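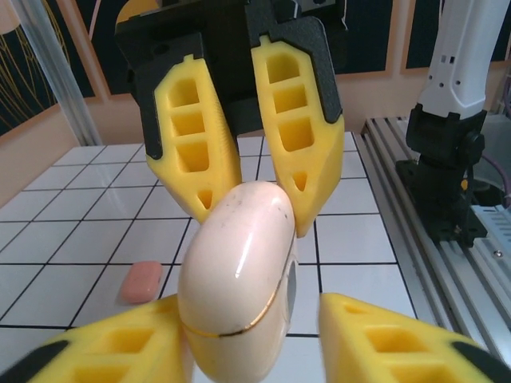 Trunen is a software package for two-armed robots. It handles the moment when an object passes from one gripper to another, along with the planning that leads up to it and the checks that follow. It was started by Kai-wen Mak as a set of scripts for Kikuchi, an older motion planner, and became a separate project when the handover code had outgrown everything else in the folder.

Background

Passing an object from hand to hand is a surprisingly rich problem. For a short time both grippers hold the same thing, and the two arms, the object and the table form a closed loop. A small error in the position of either arm then turns into a push or a twist. Early planners treated the handover as two separate grasps with a pause between them, which worked well enough for boxes and badly for anything smooth, rounded or tapered.

Kai-wen Mak's idea was to plan the overlap first. Trunen picks a pair of grasps that can exist at the same time without the fingers colliding, and only then works backwards to the pick and forwards to the place. The change sounds small, but it is a lovely piece of thinking, and most of the later design follows from it.

How it works

The planner begins with a rough shape of the object and proposes up to 120 grasp pairs. Each pair is scored for finger clearance, reach and how much of the surface remains free for the second gripper. Long objects are usually taken near opposite ends – one gripper from above, the other from lower down.

Perception is handled by a module called Ruter. It reads the wrist cameras and estimates where the object sits between the fingers. Glossy surfaces are a well-known difficulty, as a bright highlight moves when the camera moves and can be mistaken for an edge. Ruter compares several views and gives less weight to any feature that slides across the surface. Seams, printed marks and scratches are far more useful, and the module will happily hang on to a single scuff if nothing better is in view.

During the overlap the controller makes one arm the leader and lets the other give way slightly. The leader role changes over seven short steps, so that neither arm lets go all at once. If the measured force rises too far in any step, both arms stop and the planner tries the next pair on its list.

Tooling

Trunen comes with a replay viewer called Walisholm, which lines up camera views, joint positions and planner decisions on one timeline. Users can stop at any point, change a grasp and run the rest of the motion again in simulation. It is widely liked, even by people who use none of the other parts! A library of 700 recorded handovers is supplied for testing, sorted into 13 groups by object shape.

Limits

Soft objects remain hard for the planner, which assumes that the shape stays the same throughout. Clear plastic and glass are also troublesome for Ruter. Work on cloth began in October and is kept in a separate branch – it can already pass a folded towel, though slowly, and the fold does not always survive.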